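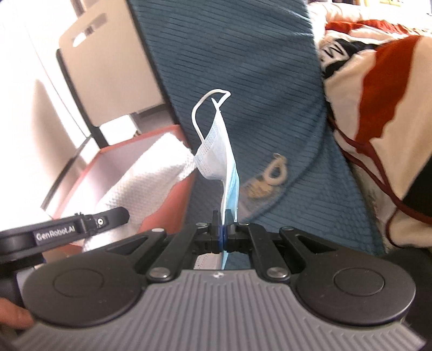
Disposable face mask

A disposable face mask is a light, pleated covering for the nose and mouth, meant to be worn for a short while and then thrown away. Most people know it as the pale blue one with the white inside, though it comes in pink, green, black and any number of prints, and a good many households now keep a box of them by the front door without giving it much thought.

Make-up

The usual mask has three layers. The outer one carries the color, the middle one does most of the filtering, and the inner one is soft and white so that it sits kindly against the skin. The folds run from side to side and are pressed flat at the factory, and they open out when the wearer pulls the top and bottom edges apart, which is how such a small rectangle manages to reach from the bridge of the nose down under the chin. Along the top there is generally a thin bendable strip, to be pinched snug over the nose.

Ear loops are made of narrow white elastic, joined at the corners. They are a comfort for short errands and a bit of a trial over a long day, and people with small faces (children above all) often twist them once or tie a little knot near the corner. Older hospital styles used cloth ties instead, and some wearers still like them better.

Handling and storage

It is best to pick up a mask by its loops and to leave the front alone. A fresh one keeps nicely in a clean paper envelope or in its own pocket of a bag, well away from keys, crumbs and lipstick. Once it is damp, torn or soiled it should go in the trash. Many towns ask people to snip the loops first, as the elastic can tangle around the legs of birds.

Packaging

Boxes vary by maker. The Wadell company sells a flat sleeve of 20, handy for travel, while the Baxter pharmacy in Ollcombe became known locally for wrapping its masks in pairs, 2 to a packet.

Related articles
Ear loop
Pleat
Nonwoven fabric
Clodotness Textile Works

Reader comments

The knot trick saved my glasses from fogging up so badly, thank you! I had been fighting with gaps at the sides since August.

Could you add something on the cloth kind? My mother sewed dozens of them and I would love to see them get their due.

Mine always end up at the bottom of my purse, so the envelope idea is a good one.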